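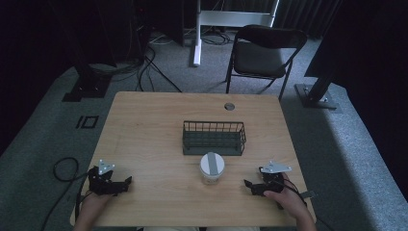
Last run of the night and the boat was late.

Four minutes, which is nothing at a bus stop and a lifetime in the dark at Malilness with a queue of seventy people who've paid for fog and can smell chips. I had the lantern. I had the hat. I had, God help me, the accent.

"Steady now," I told them. "She comes when she comes."

A kid at the front asked if I was real. Fair question. Eleven weeks of ferryman, two shows an hour, and I'd stopped answering to my own name in the staff room.

The radio in my collar clicked. Civus, upstairs, in the control booth. Not a person, Civus, just what we called the ride system after the badge on the cabinet, but whoever was on shift talked as Civus and after a while you forgot there was anybody behind it.

"Boat 2 is holding at the bend. Stretch it."

Stretch it. Right. There's a bit of script for that, the drowned bride, page nine, but I'd used her up at seven o'clock and again at eight and my throat was gone. So I made something up. Told them about the first ferryman, who took the job for one July and never got his last pay. Told them he still poled the channel looking for the payroll office. A dad laughed. Nobody else did. The kid moved in closer.

"What was he owed?" she said.

"Four hundred and twenty-seven dollars."

No idea where it came from. Well, I do. It was what I was owed.

Click. "Boat's moving."

Only it wasn't coming from the bend. I heard water on the wrong side, the old side, where the Kustener tunnel used to let out before they boarded it up and painted it to look like more rock. Slap, slap. Wood on wood. The queue went quiet the way they never do for me, phones down, even the dad.

Good effect, I thought. New. They might of told me.

The boat nosed out of the painted rock. Low, black, no number on the bow. No track under it that I could see – just water. A lantern hanging off the back, same as mine, same dent in the lid. Room for one.

"Civus," I said, into my collar, forgetting the accent. "What's this?"

"What's what? I've got you on camera. Platform looks fine. Boat 2's thirty seconds out."

It bumped the landing, soft. There was an envelope on the seat. Brown, the window kind. It had gone wavy with damp.

"Is that his?" said the kid.

I should of stayed put. There's a yellow line, there's a whole induction about the yellow line. But I'd been asking for that envelope since week three, at the hatch, by email, once through the door of the manager's ute. Nikzad Leisure regrets the delay. Nikzad Leisure values its performers.

I put one boot in.

Cold came up through the sole, proper cold, and behind me the queue started clapping. They thought it was the show. Seventy people, best hand I got all season.

"Boat 2 at the platform," Civus said. "Where've you gone? Hey. Where's the ferryman?"

I could hear the kid telling someone, very clear, very pleased with herself. "He got paid."

I opened the envelope somewhere past the rock.

They were short by two dollars.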